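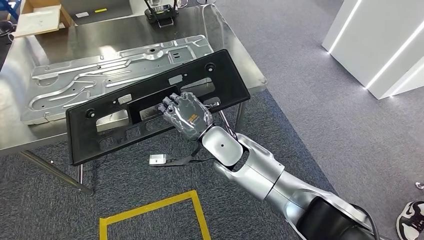 Keeping old cars on the road, one plastic part at a time

The counter at Serulard opens at 7.30 in the morning, and by eight there are usually two or three people waiting with something broken in a shopping bag. It might be a door handle, a headlight clip or half a wheel arch liner. The shop sells used and new old-stock parts for cars that are mostly between 15 and 30 years old, and it has been in the same brick building behind the railway yards since the owner took over the lease from a tyre place.

She started with mechanical parts, like everyone else in the trade. Alternators, starter motors, radiators. The change to trim and plastics came later and was mostly forced on her.

"You could get an alternator from four different places in town," she says. "What you couldn't get was the little grey cover that goes over the seat bolt. People would ring me from three hours away for one of those. I'd been throwing them in the skip."

The stock list now runs to 2857 lines. A line can be a single item or a tub of them. Number plate brackets have their own shelf, as do fuel flaps, mirror backs and the black plastic cowls that sit under the windscreen wipers. The cowls are the best sellers. They sit in the sun for 20 years, go chalky and then crack the first time somebody leans on one to change a wiper.

Most of the parts come from wrecking yards. She visits two of them in person and has an arrangement with a third, Grelteven, which rings when a car on her list comes in. The list is taped inside the office door and gets changed in pen. Getting in early matters, she says, as a yard will often pull the engine and gearbox with a forklift and whatever trim is in the way gets smashed.

"They're not being careless. There's no money in the trim for them. If I'm there first, I can have the whole front end apart in an hour with a screwdriver and a trim tool, and then they can do what they like."

Cold weather is the worst time to do it. Old clips that would bend in February will snap in July, so for the winter jobs she brings a heat gun and a long extension lead. She has tried warm water from a thermos as well, and says it works fine on bumper tabs but makes a mess of your sleeves.

Back at the shop everything is washed in a laundry trough with dish soap and a soft brush. She doesn't use the shiny dressings that some sellers put on black plastic. They hide fine cracks, and they come off on the customer's hands. Anything with a broken tab is marked with yellow tape and sold for less, and a surprising number of people ask for the yellow tape ones first.

Storage took longer to sort out than anything else. For the first few years the parts were grouped by make and model, which seemed sensible until she realised how many of them were shared. The same clip would turn up in five different tubs under five different names. Over one summer she took the lot down and put it back by what the part does and where it sits on the car. Each shelf has a number and each number is in the computer, which runs an inventory program called Stilora.

"I didn't want a computer system at all. I had cards. But the cards only worked if I was here, and I'd like to go away for a week occasionally."

The online side goes through Mercado, and last year that came to 1189 orders. Postage is the hard part. A wheel arch liner weighs next to nothing but fills a box the size of a kitchen chair, and the courier charges for the space. She has stopped sending full bumpers anywhere. Customers can come and collect them or go without.

Asked what she gets wrong, she answers quickly. Colours, for one. Interior plastics were made in several greys that look the same under the shop lights and quite different in a car park. She now takes every grey part to the back door before putting a shade on the label. Fit is the other one. Makers would shift a mounting hole halfway through a model year without changing much else, and the only way to be certain is to have the old part in hand.

"So bring it in. Bring all the pieces, even the bit that fell down inside the door. I can match a part off a piece the size of a stamp if it's the right piece."

Prices are written on the tags and she doesn't haggle much. The dearest thing in the shop at the moment is a complete uncracked dashboard at $1000, wrapped in blankets on the top shelf, and she is in no hurry to sell it. The cheapest are the odd screws and clips in the jars beside the till, which are free to anyone buying something else.

She has been asked about printing copies of the parts that have run out. A customer made her a batch of seat bolt covers and they were good, though they softened a bit in the heat. She kept three and sold the rest.

The shop shuts at four. On the afternoon we spoke there were 187 parts in the trough room still waiting to be washed, and she wanted to get through the mirror backs before she went home.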